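Ein Tag bei Flakov in Testitz

Na gut, ich hatte es ja versprochen, also schreibe ich endlich auf, wie es beim Tag der offenen Tür war. Wer mich kennt, weiß, dass ich seit Jahren einen Garten habe, der mir regelmäßig über den Kopf wächst, und dass ich nebenbei die E-Jugend trainiere (die Rasenfrage verfolgt mich also von zwei Seiten). Als Milagros Marulanda mir erzählte, dass Flakov in Testitz die Tore aufmacht, musste ich nicht lange überlegen. Ihr Betrieb bekommt von dort schon ewig seine Hecken und Stauden, und sie wollte sowieso hin.

Losgefahren sind wir viel zu früh, mit zwei Thermoskannen und einer Tüte Laugenstangen. Die letzten Kilometer geht es über eine Landstraße mit Schlaglöchern, bei denen Milagros jedes Mal so gebremst hat, dass mir der Kaffee ans Kinn schwappte. Geparkt wurde auf einer Wiese hinter dem Gelände. Gummistiefel wären klug gewesen! Ich hatte Turnschuhe an, die weißen natürlich.

Am Eingang bekam jeder einen Zettel mit Lageplan in die Hand, und dann ging es in Gruppen los. Unsere führte Ingvild Solberg, die bei Flakov für die Staudenvermehrung zuständig ist und ein Tempo vorlegt, da kommt man ins Schnaufen. Sie hat uns erst mal ins große Gewächshaus gebracht, 52 Meter lang, und ich hätte da den ganzen Tag bleiben können. Dieser Geruch nach nasser Erde und Tomatenblättern, obwohl weit und breit keine Tomate stand - keine Ahnung, woher das kam. Auf den Tischen lauter Storchschnabel, Katzenminze und eine Sorte Purpurglöckchen, die sie hier Allura nennen. Die Blätter sind fast pflaumenfarben und an den Rändern gekräuselt wie ein schlecht gebügelter Hemdkragen. Ich habe drei Stück mitgenommen, dazu später mehr.

Spannend fand ich, wie sie gießen. Bei mir zu Hause läuft das so: Schlauch an, überall drüber, fertig. In Testitz kommt das Wasser von unten, die Tische werden kurz geflutet und laufen dann wieder leer, und was übrig bleibt, geht zurück in die Zisterne. Ingvild meinte, die meisten Stauden, die bei Kunden eingehen, seien zu Tode gegossen worden. Da habe ich mal kurz auf meine Schuhe geschaut. Milagros hat mich von der Seite angegrinst, sie kennt mein Lavendelbeet.

Draußen ging es weiter zu den Gehölzen. 274 Sorten stehen da laut Lageplan, in langen Reihen, und am Ende jeder Reihe ein Schild, das entweder gut lesbar oder komplett veralgt ist. Dazwischen gibt es gar nichts. Ich wollte eigentlich nur wegen einer Hecke gucken, weil meine Thujen nach den trockenen Sommern aussehen wie alte Besen. Hainbuche oder Liguster, das war die Frage, über die ich mit meinem Mann seit März streite. Ingvild ist für Hainbuche, Milagros ist für Hainbuche, und ein älterer Herr aus unserer Gruppe, der sich bis dahin nur für die Obstbäume interessiert hatte, rief von hinten: »Liguster! Wächst wenigstens!« Danach haben die drei bestimmt zehn Minuten diskutiert, und der Rest von uns hat sich solange an den Felsenbirnen erfreut, die schon ganz wunderbar gefärbt waren.

Dann kam der Rollrasen, und da war ich als Trainerin natürlich hellwach. Unser Platz hat vor dem hinteren Tor eine Kuhle, in der man nach Regen Enten halten könnte, und im Sommer wird sie hart wie ein Parkplatz. Ich hatte mir insgeheim schon ausgerechnet, dass wir da einfach ein paar Rollen reinlegen und gut ist. Pustekuchen! Der junge Mann am Rasenfeld hat mir sehr freundlich erklärt, dass ich mir das Geld sparen kann, solange der Boden darunter verdichtet ist. Erst lockern, dann Sand rein, dann ebnen, walzen, und wenn das alles passiert ist, reicht meistens Nachsaat. Er hätte mir ja auch einfach was verkaufen können. 300 Quadratmeter, hat er geschätzt, müssten wir uns vor dem Tor und im Mittelkreis vornehmen, und zwar im Frühjahr und nicht mitten in der Saison.

Mittags gab es Kürbissuppe aus einem Topf, in dem man baden könnte, und Zwiebelkuchen, der leider schon aus war, als wir an die Reihe kamen. Wir saßen auf umgedrehten Pflanzkisten und hörten einem Akkordeonspieler zu, der genau vier Lieder konnte. Das zweite war schön.

Nachmittags habe ich mir noch den Schnittkurs angesehen. Rosen, Hortensien und ein wirklich bemitleidenswerter Sommerflieder, an dem alle mal dürfen sollten. Gezeigt wurde das mit den Scheren von Giraldo, die es am Stand nebenan auch zu kaufen gab, und ja, ich bin schwach geworden. Die liegt aber auch toll in der Hand! Bei den Hortensien habe ich endlich kapiert, was ich falsch mache: Meine Bauernhortensie blüht am alten Holz, und ich schneide sie jedes Jahr im Herbst brav auf Kniehöhe runter. Kein Wunder, dass da seit drei Sommern nur Blätter kommen. Jetzt lasse ich die alten Blütenstände über den Winter dran und nehme im Frühjahr nur das Vertrocknete bis zum ersten dicken Knospenpaar weg.

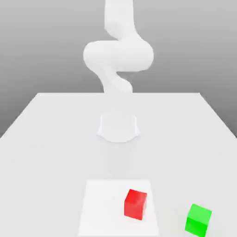

Bei den Rosen war ich weniger einsichtig. Der Kursleiter schneidet sie im Frühjahr, wenn die Forsythien blühen, und davor rührt er sie nicht an. Meine Oma hat im November geschnitten, immer, und ihre Rosen waren die schönsten in der Straße. Ich probiere es jetzt halb und halb, die linke Seite vom Weg nach Oma, die rechte nach Testitz.

Zum Schluss natürlich der Verkauf. Milagros hat mit ihrem Einkaufswagen eine Frau mit Zierapfel gerammt, die beiden haben sich dann prächtig unterhalten. Ich bin raus mit den drei Allura, der Schere, einem Sack Krokuszwiebeln und zwei Hainbuchen im Topf, als Anschauungsmaterial für meinen Mann. Die eine lag auf der Rückfahrt quer über meinem Schoß und hat mir bei jedem Schlagloch ins Ohr gepiekst.

Ein paar Sachen noch, falls jemand nächstes Mal mitwill: Bargeld einstecken, die Karte ging nur am großen Stand. Früh da sein, wegen Zwiebelkuchen. Die Führung dauert deutlich länger als angekündigt, lohnt sich aber, besonders wenn man bei Ingvild landet. Und mit Kindern würde ich gleich zum Komposthaufen durchgehen, da durfte man mit einem Thermometer an einer langen Stange hineinstechen, und die Schlange der Väter war länger als die der Kinder.

Die Purpurglöckchen stehen inzwischen im Halbschatten neben der Regentonne, und gegossen habe ich sie nur ein einziges Mal. Die Hainbuchen warten noch im Topf an der Hauswand. Mein Mann sagt, er denkt darüber nach.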